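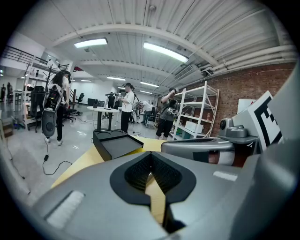
High ceilings, brick wall, a tray waiting to be filled

We've had the new workspace since September and I'm still figuring out where everything goes. It's a big, echoey place with fluorescent lights way up high (I do love the white beams), and small stuff just vanishes in here. So I've gotten a bit obsessed with trays and boxes! Refugio thinks one tray per table is plenty. I think 20 wouldn't be enough -- we'll see who wins.

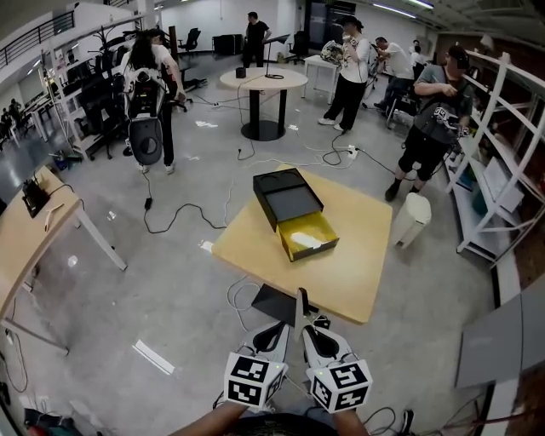

My rule for the little things is that they need a home with a door, a lid or a drawer, or they end up in somebody's coat pocket. I've tried baskets and I've tried jars, and I always go back to boxes. The black one on the square table is my favorite, mostly for that yellow inside the drawer, which makes me happy every time I see it. Cords are another story. We've got black ones running across the floor by the round table, and I've promised Citlali I'll tackle those next. She wants clips, I want one of those long fabric sleeves, and Ha-rang wants us both to quit talking about it and pick something. Clips are cheaper, so I'm ordering a bag of 100 tonight.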